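Umwood students teach robot arms to clear up after lunch 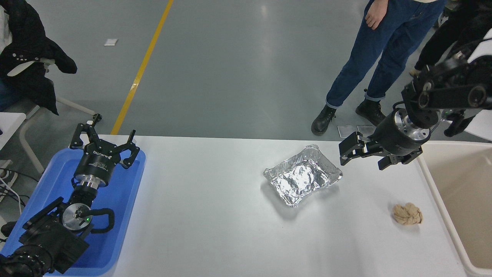
A student robotics club in Umwood has reached the final of the Drinport Challenge with a pair of robot arms that are learning to clear a table.

The club, which meets at Umwood College three evenings a week, will travel to Drinport on 4th June to compete against other college teams. Each entry has to deal with items left over from a meal, among them foil trays, paper napkins and plastic cutlery, and put them where they belong within a set time.

Gangadharan Hegde, who teaches engineering at the college and runs the club, said the students chose the table task over a simpler one involving wooden blocks.

"Blocks are the same shape every time you pick them up," he said. "Foil isn't. You squeeze it a bit too hard and you've got a different object from the one you started with. They knew that going in and picked it anyway."

The students have spent most of this term recording practice runs. One of them guides the arms through the job by hand while the computer stores the movements, and the recordings are then used to train the software that will run on the day. The club has 44 recordings of the foil tray task that it considers good enough to keep, and wants to have 100 before the final.

Runs are thrown out if a gripper tears the foil, pushes an item off the table or takes too long. Students keep a written log of each one, with a note of where the items were placed at the start, so that the software does not only learn one layout.

Crumpled paper has been the other problem. It weighs very little and tends to roll when a gripper touches it from the side. The club tried several ways of getting hold of it and has settled on coming down from above with the fingers open wide - slower, but it drops the paper less often.

The team has named its entry Kevov, after a character in a story one of the members wrote at school. It is the first time Umwood has entered the challenge with two arms. Last year's entry used one and went out in the first round when it failed to lift a cup.

Minoru Higuchi, a retired machine fitter who helps out at the club, has been working with the students on the mechanical side. He said they had become much quicker at finding faults.

"In the autumn a loose bolt could cost them a whole evening," he said. "Now they check the joints before they switch anything on, and if something sounds wrong they stop. I don't have to tell them."

Under the rules, teams get 6 attempts at the final, and the best 3 count towards the score. The items are set out by the judges and their positions change between attempts. Students may restart the software between attempts but may not touch the arms once the clock is running. Points are taken off for anything left on the table, and for anything damaged.

The club still has some work to do on timing. The two arms can get in each other's way when both reach for the middle of the table, and at present the software deals with this by making one of them wait. The students want to cut that waiting time, although Mr Hegde said they would leave it alone if the changes made the arms less reliable.

The final is open to the public and entry is free. Visitors will be able to watch all the attempts from the side of the hall and speak to the teams during the lunch break.

The Umwood club takes new members at the start of each term. No experience of programming is needed, and students who would like to join should speak to Mr Hegde or leave their name at the college reception.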